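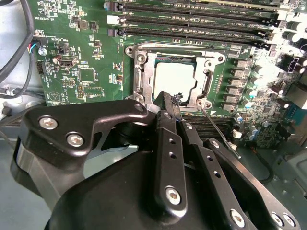
Placing a Processor in an LGA Socket with a Two-Finger Gripper
Mellgate Shared Workshop – Automation Bench Procedures
Prepared by Virgilio Quiambao. Reviewed by Ferhat Taşdemir.
Last revised February 23, 2023

Purpose

This procedure sets out the method by which members may use the bench arm to place a desktop processor in an open LGA socket. It applies to motherboards that remain mounted in their cases. Members working on a bare board should follow the separate Penier fixture procedure.

The task demands greater precision than most work done at this bench. Socket contacts are easily bent and are seldom worth repairing. Members are therefore required to complete the full sequence with a scrap board and a dead processor before attempting it with working parts.

Before you begin

The following items are required:
A practice case with the side panel removed
A processor that matches the socket
The Koval finger set, fitted and tightened
A grounded wrist strap and bench mat
A hex key for the finger screws
A soft brush and a hand blower

Disconnect the case from wall power and hold the power button for several seconds. Remove the cooler and clean any thermal paste from the processor. Paste left on the heat spreader will travel to the fingertips and spoil the grip.

Tie back any cable that could cross the path of the arm. Cables near the drive cage deserve particular attention, as a loop may hang well below the point at which it is fastened.

Step 1. Secure the case

Lay the case on its side on the mat and clamp it at 2 corners. Press on each corner in turn. If the case rocks, shim it before proceeding. The stored positions assume that the case has not moved, and the arm has no means of correcting for a shift.

Step 2. Open the socket

Release the retention lever by hand and swing the load plate fully open. Do not use the arm for this step. Inspect the contacts under a strong light from at least two directions and look for any break in the regular pattern. Remove dust with the blower only. The brush is for the board around the socket and must never touch the contacts.

Step 3. Set the grip

Hold the processor by its edges and offer it to the open fingers with the heat spreader facing up. Close the gripper at the lowest speed. The fingers should meet the substrate on opposite sides and leave the underside clear.

Load the program named "cpu place" from the Gernport controller. The grip value is set to 400 on the controller's own scale and should not be raised. If the processor slips, clean the fingertips and try again – a higher value will flex the substrate before it improves the hold.

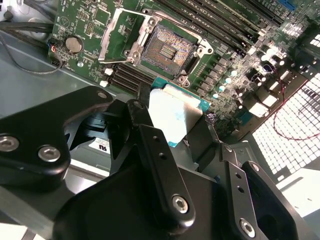 Processor held in the fingers and tilted toward the open socket.

Step 4. Approach

Move to the stored position "above socket" and stop. Compare the alignment notches on the processor with the keys in the socket, and confirm that the corner marks agree. Correct any rotation at this height. Level the processor before descending; a tilted part will land on one edge and drag across the contacts.

Descend in single jogs and keep one hand on the stop button throughout. The wrist camera view is useful for left and right alignment but gives a poor sense of height. A second member should watch from the side of the case and call the remaining distance.

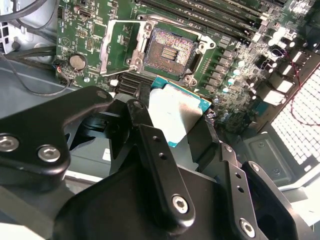
May the arm also close the load plate and lever?
The current procedure reserves that step for the member. Closing the lever takes considerable force near the end of its travel, and the finger set is not rated for it.

Step 5. Release and seat

When the processor is resting in the socket, open the fingers slowly and raise the arm straight up before making any sideways move. Check by eye that the processor lies flat on all sides. A light touch with a fingertip should produce no rocking. If it does, lift the processor out by hand, inspect the contacts again, and return to Step 3.

Lower the load plate and close the lever by hand.

Step 6. Withdraw

Return the arm along the same path by which it entered. The drive cage and its bracket leave limited room above the board, and a direct move to the home position may bring the wrist into contact with them. Run the exit path at reduced speed the first time it is used with any new case.

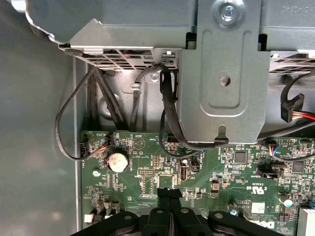

The drive cage and center bracket, with cables descending to the board.

Troubleshooting

Processor turns in the grip: The fingertips are not parallel. Loosen the finger screws, close the gripper on a flat gauge, and retighten.

Alignment is off by the same amount each time: The case has shifted or the stored position is out of date. Teach "above socket" again.

Controller reports code 1096: The gripper closed without detecting a part. Open the fingers, clear the message, and repeat Step 3.

Records

Enter each attempt in the bench log under job number 2244, noting the board used and any bent contacts found. Members who completed bench training before January should ask Ferhat Taşdemir for the revised sign-off sheet.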